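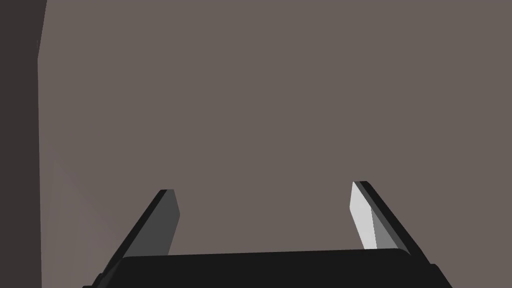 Shared kitchens and food waste in student housing

Project report, second-year module in Household Studies
Nia Morris and Gisela Urrutia

1. Background

Our project looked at how much food is thrown away in shared student kitchens and whether a few cheap changes would reduce it. We chose Gittins, a hall where most floors have one kitchen shared between the residents. Both of us lived there in first year and remember the bins.

We kept to two questions. Which foods are thrown away most often, and do residents know what they already have before they go shopping?

2. Method

We worked with 6 kitchens over the spring term. Each kitchen had a food bin and a paper sheet on the wall, and residents wrote down what they threw away and why. The sheets had four columns at first. We dropped the fourth, cost, when it was left blank in almost every entry.

By the end we had 300 usable entries. Entries reading only "leftovers" or "old stuff" were left out. We also held 2 group interviews, one in the Ollimen common room and one online.
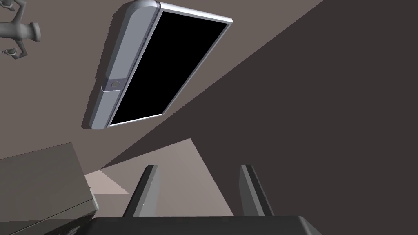

Figure 1. Ceiling light fixture with a dark panel and a pale housing.

Lighting came up in the first interview, which we had not planned for. Several residents said they cooked late and did not look properly into the backs of cupboards. We added a question on the time of day to the second interview, but the answers were too mixed to use.

3. Results

Bread was the most common item on the sheets, followed by salad leaves and cooked rice. Milk was lower than we expected. Most bread entries gave mould as the reason, and a smaller group said the loaf had gone hard.
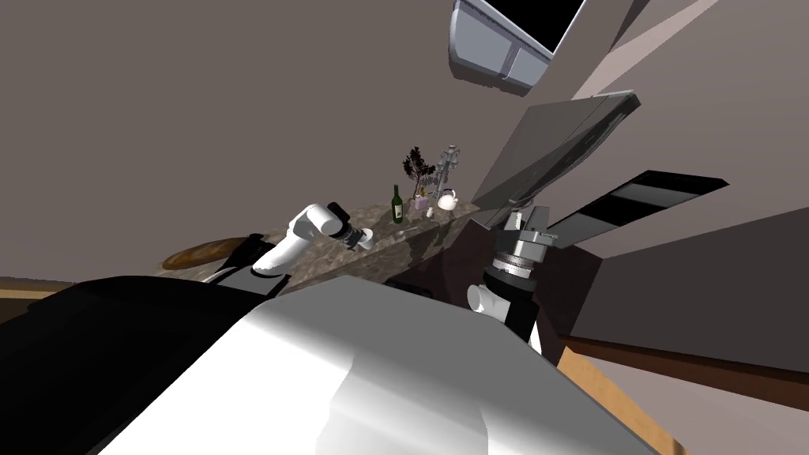
Storage habits differed more between kitchens than between residents. In kitchens where shelves were shared, people were more likely to finish each other's opened food. Worktops were a weak point everywhere. Something small left out on the counter, like the white cup-like object here, tends to stay where it was put, and the same went for opened packets. Residents told us they assumed these belonged to another person and did not touch them.

For the second half of the term we gave three kitchens a "use first" box and a roll of Fodska labels. Those kitchens recorded fewer entries than the others in the same weeks. We cannot say how much of this was due to the box, as one of them also had two residents away on placement.

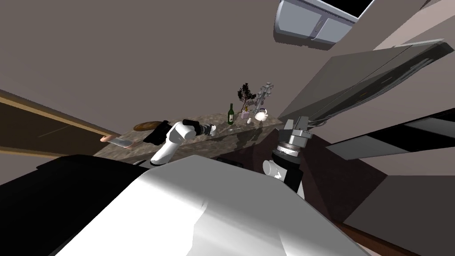 Figure 2. Loaf of bread on a stone worktop.

4. Problems with the data

The sheets relied on people filling them in. One kitchen stopped for nearly three weeks and started again after a reminder. We also had no scales, so a crust and a whole loaf each count as one entry.

5. Recommendations

Put one labelled box in each fridge. Freeze sliced bread on the day it is bought. Run the survey again with weights, starting in October when the kitchens are new to everyone.

Raw sheets are in Appendix A. Interview notes are in Appendix B.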